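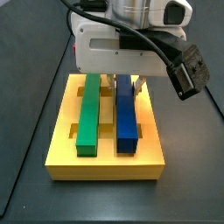 Re: Narnness puzzle, which bar first?

Nhi Lã wrote:
> The bars keep sliding off my yellow base. Do I start with green?

I do. Lay it lengthwise on the base, left of the middle.

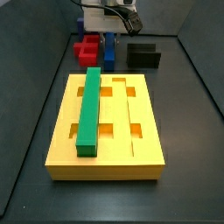

The other pieces

Keep the red one within reach, but leave it until the bars are settled.
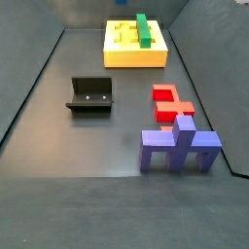 Does the blue bar go in before the red piece?
Blue first, next to the green and parallel to it.

If it rocks, lift it and try again. Don't press down.
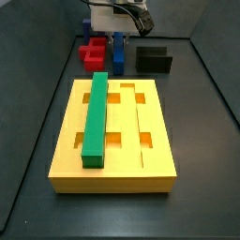

Mine took 13 goes in January, so keep at it.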